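The bridge at Skestwood

Posted Aug 3, 2019

I have been sorting through old pictures, and I keep going back to the ones of bridges. I have close to 200 of them now, most from short walks out of Nulunham. The truss bridge on the Skestwood path is the one I have crossed most. It is narrow and it goes dead straight, with railings on both sides.

I used to park by the old Clenano yard and walk in from there. In May they fenced off that lot, so now I start at the other end, which adds 9 minutes.
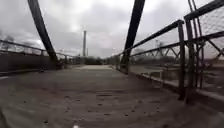 Page 9

I like the big dark beams that lean in over the deck. Looking between them you get the path going on past the far end, a bit paler than the bridge itself. The trees had no leaves and the sky was overcast, and I think the steel looks better that way than it does in summer.

The deck is gritty and worn, with small dark spots here and there. I don't mind that. The rails on the left are thin metal, with a solid low panel under them — good if you walk a small dog, like I do.

Next up is the footbridge at Vītola. I have 100 pictures of that one to get through, and a lot of them are blurry.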